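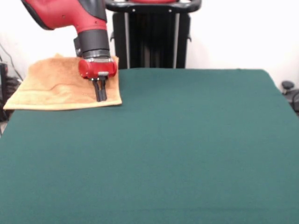 A folded terry towel on a cloth-covered table.

A terry towel is a piece of absorbent fabric woven with raised loops of yarn on one or both faces. The loops, together called the pile, increase the surface area of the cloth and so the amount of water it can take up. Cotton is the usual fiber, though blends with polyester are common in cheaper grades.

Construction
Terry is woven from two sets of lengthwise yarns. The ground warp is held tight and forms the base of the cloth, while the pile warp is fed under low tension. In the most common type, 3-pick terry, three crosswise yarns are inserted a short distance from the finished edge of the fabric and then pushed forward together, which raises the slack pile yarns into loops. The long sides are finished with a selvage and the short ends with a hem.

Folding
Towels are normally folded in halves or thirds, beginning with the long dimension. A flat surface larger than the open towel gives the straightest edges. Pile fabric does not hold a sharp crease, and a folded towel usually shows slight wrinkles along earlier fold lines. Thick towels are often folded fewer times to limit the height of the stack.

Care
New towels may shed lint during the first few washes. Fabric softener leaves a coating on the loops and reduces absorbency. Snagged loops are cut level with the pile, as pulling them can draw out the yarn on either side.

See also
Bath mat
Huckaback
Waffle fabric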